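Prilteck sim camera pack, two months in
Posted May 26, 2021

Short version: good cameras, annoying controller, buy it if you test arms in simulation and don't mind a thin manual.

Been running this since January next to the Tamayo pack we already had. Same arm, same scenes, same grasp planner. Paid 375 for the single seat license. Tamayo was cheaper but charges per camera, so it evens out fast.

Setup took me 52 minutes, most of it a license key that wouldn't paste. Support answered the next day. Fine.

Wrist cam first. Default exposure is too bright, turn it down two notches. After that it's very usable. Thin upright objects are my usual torture test: candles, pens, bottle necks. Tamayo smears the edges on those and my planner closes the fingers early. Prilteck keeps a clean edge at the same resolution. Busy backgrounds too, patterned tile especially, that's where I expected it to fall over.

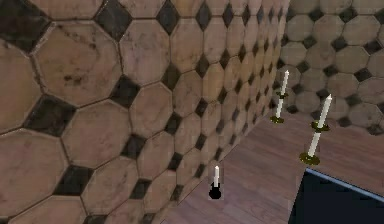
Depth is where the two really split. Tamayo's depth gets noisy on anything shiny, metal worst of all. Prilteck lets you set the noise yourself, per material, which I love, but the sliders have no units. No units! I ended up writing my own little table of values and teh manual was zero help.

Controller panel. Ugh. Joint jog is fine, Cartesian jog lags when more than 2 cameras are live. Closed a couple and it was smooth again. Gripper width resets to full open every time you reload a scene, so save a preset. The Unosbridge plugin fixes some of this but it's a separate download and broke once after an update.

Frame rate with everything on, nearly 13. Not great. Tamayo does better there, no contest.

Pros: sharp edges, adjustable depth noise, lots of mount points
Cons: laggy jog, unitless sliders, gripper reset, slow with all cams on

Haven't tried the Wolville arm models yet, they're supposed to load without converting. Will update if I get to it.

Four stars. Would be five if somone fixed the jog.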